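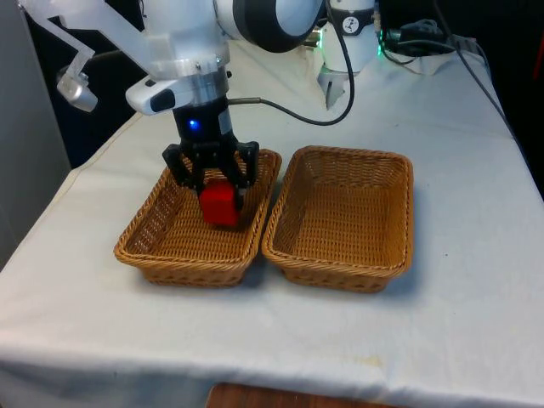
## Basket fair is back at Fullum hall

I'm so pleased about this one — the Pesance basket fair returns in July, after a year off for the new roof! Doors open at 2 and there'll be 6 stalls of willow and wicker, plus soup and rolls from Đỗ (get there early, they always sell out). Entry is £3, or free if you bring an old basket for mending. Last time 373 of us squeezed in, and I came home with far too many bread baskets. Parking is behind Zokley, same as before.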